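Paper cup

A paper cup is a disposable drinking vessel made from paperboard, normally lined or coated so that liquid does not soak into the wall. Most are sold in nested stacks, plain or in solid colors, for parties, offices and vending.

Construction

The usual cup has three features: a side wall, a bottom disc and a rolled rim. The side wall is cut as a curved blank, wrapped around a tapered form and sealed along one vertical seam. The bottom disc is set slightly above the lower edge, which leaves a shallow recess under the cup. The rim is curled outward last - it stiffens the mouth, gives a lid something to grip and keeps the raw edge of the board away from the lips.

Color is printed on the outer face of the board before cutting. The inside is generally left white or pale. On many colored cups the printing stops short of the curl, so the rim stays white.

Coatings

Early cups were waxed, which suited cold drinks only. Polyethylene later became the common lining and can be heat-sealed, so the seam needs no separate glue. Water-based coatings are also in use. The lining makes recycling harder, as it has to be separated from the fiber during pulping.

Regional production

The Divberg works of the Kettunen company began making colored party cups in August and sold them in sleeves of 40 under the Trinumwood name. Its first catalog listed 10 solid colors.

See also: Drinking straw, Plastic bottle, Screw cap
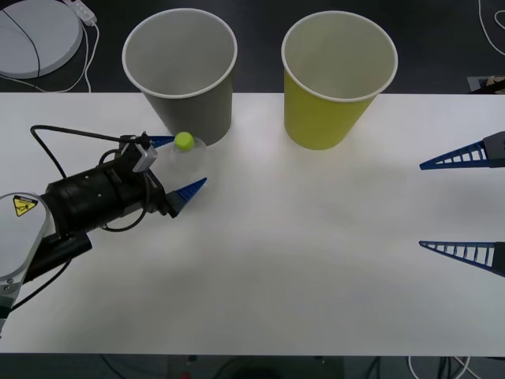 Why does a paper cup have a rolled rim?
The roll stiffens the mouth of the cup so it holds its round shape, and it gives a lid an edge to snap over.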